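Plina Tabletop Helper by Pesgate

Clearing, carrying and setting out, one table at a time

If you have ever stood at the sink after a long day and wondered why a machine can weld a car door but can't bring you the dishes, you are our kind of person, and we're glad you stopped by. Plina is our attempt at one small corner of that problem: the everyday table, with its trays, plates and bowls, and all the little reaches and lifts that go with them.

We'll tell you right up front that Plina is not a butler. It's a two-fingered arm on a rolling base, it works at one table at a time, and it's happiest when it can take things slowly (a bit like some of us before breakfast!). What it can do, it does with a light touch, and we are very fond of it. 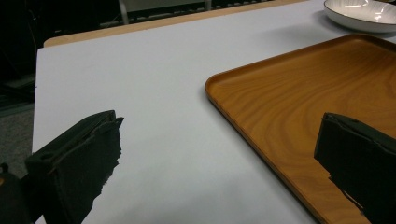 Trays were the hardest thing for us to get right, and we spent most of a winter on them. A tray lying flat gives a gripper very little to hold, and a low rim asks for a gentle squeeze at just the right height. Chiyo Kinoshita, our lead designer, tried 28 finger shapes before settling on the wide padded pair we ship today, and she still keeps the rejects in a drawer. In our own trials Plina lifted an empty tray cleanly 87 times out of 100. A loaded tray is another story, and for now we ask you to unload it first and let the arm take the pieces one by one.

Shallow bowls and plates go well as long as there's a little space beside them. Shiny glaze can still fool the sensors under strong overhead light, so you may see the arm pause, back up and try again. Please let it! It usually sorts itself out in about 3 minutes.
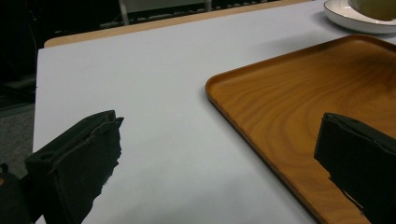

So, can a machine do your chores yet? Some of them, with you nearby. Plina won't scrape food, won't wipe, and shouldn't be handed anything you'd cry over. Hinata Yokoyama runs our home trials, and her favorite note came from a family who said they'd started clearing up alongside it and chatting while it worked. We liked that very much.

In the box
Plina arm and rolling base
2 sets of finger pads (Grarametti soft grade)
Kobori charging dock and cable
Printed setup guide

Good to know
Works best on flat, steady tables with a plain top
Finger pads wear with use and can be swapped by hand
Indoor use only

Orders placed now ship in April. Replacement pads are sold separately on the Parts page.

Page updated Mar 31, 2022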